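**News from the towel cell**

After the Easter break our small folding cell at Kudusell is working again, and I promised to write some lines about how we brought it back. I am the one who looks after the hand tools and the grippers there, so this will be mostly about fingers and screws.

For those who joined us recently: the cell learns from people. We take a gripper in the hand, do the task on the table, and the arm later tries to repeat what we did. For this reason the hand-held tool and the tool on the arm must be the same in every measure that matters. If one finger opens a little wider than the other, the arm learns a habit that it cannot perform.

This is exactly what had happened by the beginning of the month. The arm missed the edge of the cloth, and we first blamed the software. Hamdia Gebreyes then put both tools side by side and found that the fingers on the hand-held one had become loose. The screws had been taken out and put back so often, straight into plastic, that the holes had lost their thread. We had tightened them every morning, and every morning a bit more plastic went away.

The new fingers have brass threaded inserts. They go in with a soldering iron, slowly and very straight. I spoiled 4 of them before I understood that I must stop a little early and press the insert level with a flat piece of metal while the plastic is still soft. Echevarría, who printed the black parts for us, also made the finger tips narrower, so they can go under a fold more easily. 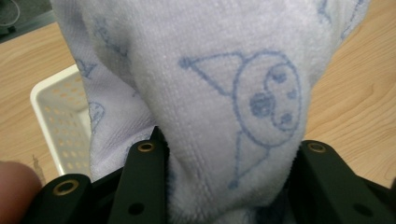 Microfibre is a difficult cloth for this work. The small loops hold on to any rough place on the plastic, and when you open the gripper the towel wants to come along. So I now pass fine sandpaper over the inside of each finger, grade 2000, and wipe off the dust before the tool goes back to the table. A thick bunch of cloth also pushes the fingers apart much more than a single layer does, and it was with thick bunches that the old looseness showed itself first.

The care routine is now as follows:

- Before each session, open and close the gripper fully and feel for play with your hand.
- After 21 sessions, check all the screws with the small torque driver. Please do not use the long key – it is too strong for the inserts.
- If a finger is changed on one tool, change it on the other on the same day and write it in the blue notebook.

A spare set of fingers is in the drawer under the bench, marked Rirnberg. Please don't mix it with the older set from the Jultura table, where the holes have a different distance.

In May we will start with pillowcases. If you have a free morning and want to learn to use the hand tool, write to Hamdia or come by the bench.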